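### 3.2 House rules for recording in other people's homes

When we started the shelf-tidying recordings in Jurnbridge, our rulebook was one page long and I'd written most of it on a train. It said to charge the gripper, check the markers and be polite. You can guess how well that aged! By the end of March it had grown to 17 rules, and I'd like to go through the ones that really changed how we work (the full list is in the appendix).

The first is Zuzana Urban's, and we all grumbled about it. Nothing on a shelf gets moved to make the job easier. If a towel is sitting in front of a bottle, it stays there, and the operator works out a way in. Our early Treda recordings were full of kindly spaced-out objects, and they looked nothing like how people live.
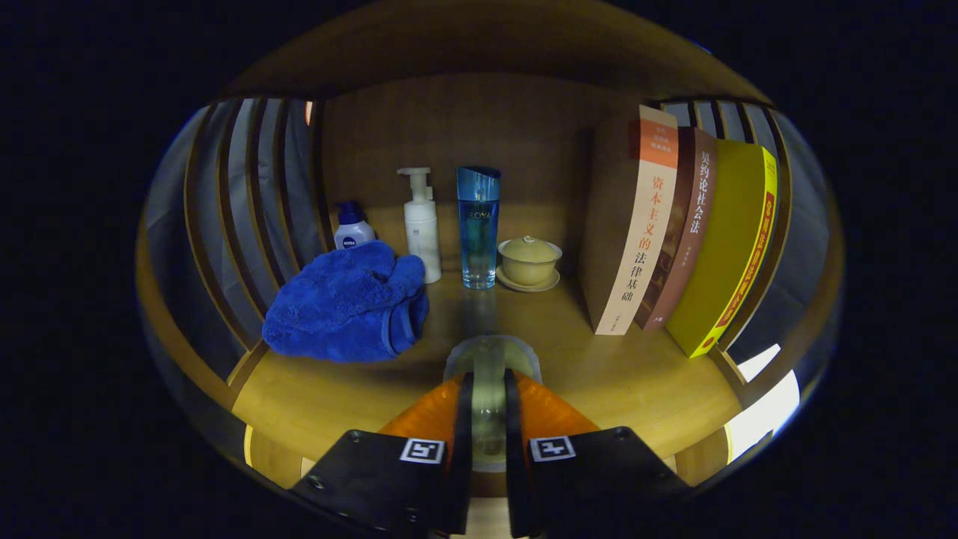 **Figure 3.** Mixed shelf with toiletries, a lidded cup and books, gripper fingers open. Both finger markers are in view, as rule 4 requires.

The second is about breakables. We class anything made of glass or with a loose lid as "ask first", which means the householder says yes before the fingers go anywhere near it. I did wonder whether this would drive people mad, but mostly they seemed pleased to be asked, and one of them told us which cup she'd never forgive us for.

Then there's print. Book titles, labels and letters can say a lot about a person, so each householder goes through the stills with us and picks out anything they want blurred. We checked 235 recordings this way before sharing them with the Holub group. It was slow going, and I'd still do it again.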